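3.2 Materials and folding surface

The cloths came from the Lisilell household range and were washed five times before use, so that factory stiffness would not affect the crease. Each was laid out on a table and folded by the same sequence: long edge to long edge, then short edge to short edge, with the fold pressed down after every step. Pressing time was kept to 11 seconds. In total 510 folds were recorded over the November sessions.

We scored a fold by the height of its edge after a rest of 600 seconds. Cloths that had sprung open by then were scored as failed and put back in the pile for a second attempt. Terry towels from the same range were left out, as their looped surface made the edge hard to measure. The table was wiped down between cloths but not covered, because a cover tended to slip under the lower layer (Fig. 4).
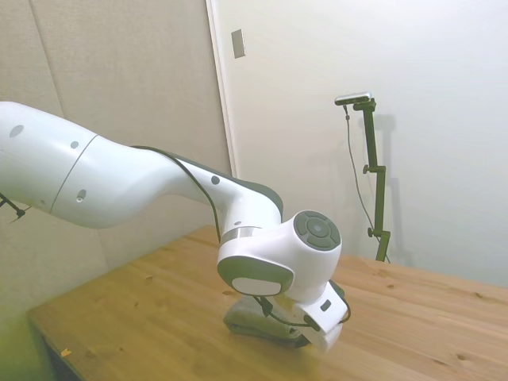
Figure 4. Folded grey cloth on the light-coloured wooden table.

Scores for each cloth are given in Section 4.1.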